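Subject: Re: [hoops-rec] Roster lock and the Casuletti trade

> Casuletti says they want to send two guards to Gadel for one big man, and
> they want it done before the roster lock in November. Does a 2-for-1 even
> count as legal under our rules? Gadel would be one over the limit.

It's legal, but Gadel has to drop a player before the trade is posted. The rule changed last season after Sirnia carried an extra body for two games and had to forfeit one of them. The drop and the trade can go in the same email to the list, as long as the drop is listed first.

The dropped player goes on waivers for 60 hours. Any team can claim him in reverse order of the standings. If he clears, he's a free agent and Casuletti could pick him up, which I suspect is what they have in mind. They will need a guard.
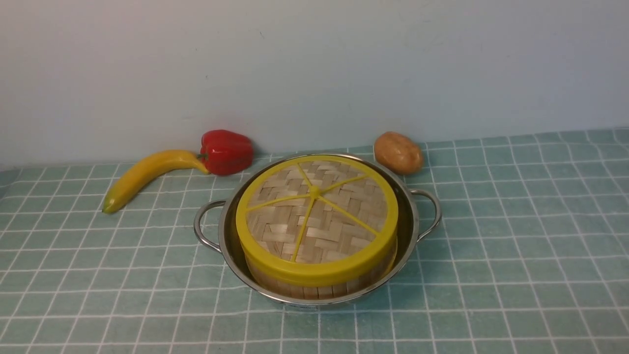
*Checked cloth, kitchen table*

On the basketball side I don't love it for Casuletti. Their big man had 26 rebounds over the last two games and they have no one else who can guard the post. Gadel gets smaller, but they run all night anyway and were short on ball handlers – the second unit couldn't get past half court against Sirnia.

The other open item is the Abdel Hamid gym. We have the late slot there again, so games need to start on time. The clock runs during warmups, and if a team doesn't have four players on the floor after 45 minutes of the slot are gone, it's a forfeit.

Send trades to the list and not to me directly. The cutoff is 3 pm on lock day, and anything after that waits until the midseason window.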